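Wimley water shutoff moved to November

July 11, 2022

The planned overnight water shutoff in Wimley has been put back to November, the Medrano water office said. The work will replace 1180 feet of main under Standirier Street and affects 133 homes.

Natalia Chávez, who manages the project, said the new pipe arrived but the valves did not. "We won't open the street twice," she said.

Residents will get a letter with the exact night. Water will be off for 2 hours – longer if the old joints give trouble – and may look cloudy when it comes back. Run the cold tap until it clears before filling a kettle or making coffee.
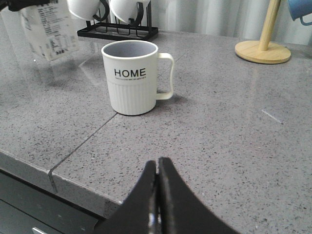
Parking

Cars must be off Standirier Street by 8 p.m. on the night of the work. The lot behind Amora Bakery has 40 spaces and will be free.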